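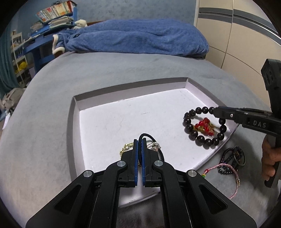

2022-05-06. Grasp labeling for the Dosilcombe set, second pass, and I finally have something to say about contact-point annotation on loopy, floppy stuff. Short version: the "one grasp, one point" rule that Herrera uses is hopeless for jewelry, and I should have dropped it in February when we first argued about it. It works great on mugs and blocks (of course it does, they don't sag!). But take a cord bracelet pinched in the blue pads, arching up over the tips and dropping away behind the right finger. Where's the grasp point? At the pads, sure, fine. Then where's the object's pose? The cord goes one way, the silver charms sit off to the side, and any single frame I pin on the thing is a lie by the next time step.

So the new scheme, which I've been calling Prelthorpe in the code and will probably regret, gives every loop-type item a short chain of points instead of a pose. Contact gets its own label, left pad and right pad separately. If an item is rigid enough to hold its shape (bangles, mostly) it still gets the old pose label, and the chain is skipped. I went back and forth on big beads. They behave like a chain with opinions: stiff when the elastic is short, limp when it isn't. For now they're chains.

Numbers from the overnight run. Training split is 2,711 clips, held out 300. Metric is mean error on the predicted next contact, same as before, so I can compare straight across with the old Herrera labels. Chain labels win on anything corded or beaded, and it's a clear win, the curves separate early and stay apart. On rigid items there's no difference I'd put my name to. On thin gold chain both schemes are bad. I looked at a bunch of the failures and the model keeps aiming at wherever the chain is brightest, so I suspect it has learned glints. Need to check that properly before I go around telling people.

One thing I want written down before I forget: the labeling tool defaults to hiding the chain points when two items overlap. I lost most of a morning to that. It's the checkbox under View, and it resets every time you load a new clip (why??). If you're labeling after me, turn it on and then look again to make sure it stayed on.

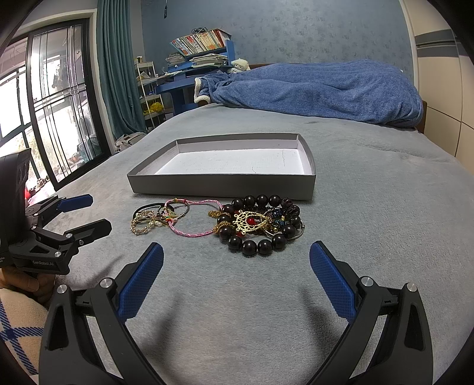 Other half of the day was two-gripper clips. The question is whether to label them as one episode with two tool tracks or as two episodes that happen to share a clock. Zuken alignment gives us both tracks on one timeline now, so in principle the single episode is free. In practice the handoffs are where it gets ugly. When both tools are on the same loop, each one constrains the chain, and my points in between get dragged around by whichever track has the better view that instant. I tried averaging. Averaging is awful! You get a bracelet that cuts straight across its own middle.

What does seem OK is picking one tool as the "anchor" for each stretch of contact and letting the other only contribute its own pad labels. Tried it on 337 stretches where both tools were touching the same item. The jumping mostly goes away. Still get a kink where the anchor switches, and I'm tempted to just smooth over it, but I'd like to see whether the kink hurts training before I start hiding it.

Also tangles. I've been marking a tangled pile as one item until it separates, then splitting the ID. The loader hates this because it wants the number of items fixed at the first time step. Quick hack: create all the IDs up front and flag the ones that aren't resolved yet. Ugly but it loads, and the flag might even be useful as a training signal later on.

Still to do:

- rerun thin chain with the highlights knocked down, see if the glint thing holds up
- ablate chain length (five points now, picked because it looked nice, that's the whole story)
- anchor switching with and without smoothing, same seed this time
- cap the two-tool batch at 1,000 stretches so it fits on the small machine
- fix or at least report that checkbox

Chain length goes first, it's the cheapest and I can leave it running overnight. Config is in the Prelthorpe folder with today's labels, don't touch the one marked old, the February plots still read from it.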